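### 4.3 双手协同抓取大尺寸果蔬

前两节讲的都是单手能拿住的东西：土豆、青椒、胡萝卜。大白菜不行。长，头重脚轻，单手从侧面夹容易转，夹紧了又压叶子。所以这一类单独拿出来做，策略网络结构不变，只改动作头和接触相位的标注方式。

数据方面，遥操作一共采了611条双手轨迹，筛掉同步丢帧、中途换手、操作员自己放弃的，剩442条进训练。筛选标准由 Seema Chaturvedi 定，Octavio Toledo 复核了一遍，分歧的条目一律不用。货架布局每采完一批就打乱，果蔬用仿真模型，重量按真品配过，但是表面摩擦和真菜有差别，这一点5.2节再讨论。

动作分三个相位：接近、合拢、转移。接近相位两臂各走各的，只约束末端间距；合拢相位开始加相对位姿项，一只手负责握，另一只手负责托；转移相位把两手当成一个闭链处理，内力设上限，超了就让托的那只手先退让。相位切换不用手工阈值，由网络输出的接触概率触发，连续3帧一致才切。早期版本是单帧就切，抖得利害，合拢还没完就往外拽。

分工也没有写死。训练集里左握右托、右握左托都有，推理时由网络根据菜的朝向和邻近障碍自己选。图6是左握右托的一例，白菜保持竖直，右手手指弯在根部下面。
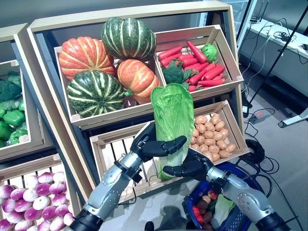

**图6** 双手协同持握大白菜，头部视角。左手握持，右手由下方托住根部；后方为分层果蔬货架。

头部视角有个老问题，合拢以后手和菜互相挡。图6里右手手指弯在菜根底下，接触点的位置单靠图像很难估准。我们的做法比较简单：合拢相位之后降低视觉特征的权重，关节力矩和指尖读数补上来。权重是学出来的，不是手调。试过加腕部相机，有改善，但线缆经常挂到货架，后来拆了，本文全部结果只用头部一路视频。

对比方法取两种。一是 Demach 基线，两臂独立策略，无相对位姿约束；二是 Haworth 基线，有约束，但相位按固定时长切。三者用同一份训练数据，同一套硬件（Pinditeck 双臂平台），每种方法跑95次，白菜初始朝向随机。成功的判据：菜离开货架、放入购物篮、全程不掉落，叶片没有明显折断。最后一条由两人看录像独立打分，不一致的算失败，偏严。

趋势和预想基本一致。独立策略多数败在转移，两手一快一慢，菜从中间滑出去。固定时长的那组败在合拢，菜倾斜的时候需要更久，时间到了就强行切走。本文方法剩下的失败集中在接近相位，主要是白菜贴着隔板，托的那只手伸不进去，反复试探直到超时。这个不是控制能解决的，得先拨一下把菜挪开，目前动作库里没有拨的动作。

另外做了两组消融。去掉内力上限，成功率掉得不多，但叶片折断明显变多，说明网络会用“夹紧一点”来补偿对位误差。去掉接触概率、改回手工阈值，换一种菜就要重调，白菜上调好的值拿到南瓜上完全不能用。南瓜本身倒是比白菜好做，形状硬，托住就稳；麻烦在于表面有棱，指尖落在沟里还是落在棱上，读数差很多，接触概率会来回跳。加了连续帧判据以后跳变基本压住，代价是切换略有延迟，操作节拍稍慢，可以接授。

泛化测试放在 Clanport 的另一套货架上，层高和倾角都不一样，不做微调直接跑。倾角变化影响不大，层高影响大：下层的菜要弯腰取，头部视角跟着变，接近相位的误差随之上升。训练数据里下层样本偏少，估计是主因，五月补采的那批侧重下层，还没来得及并入，结果不在本文报告范围内。完整的分项成功率、失败类型统计见附录B，超参数见附录C。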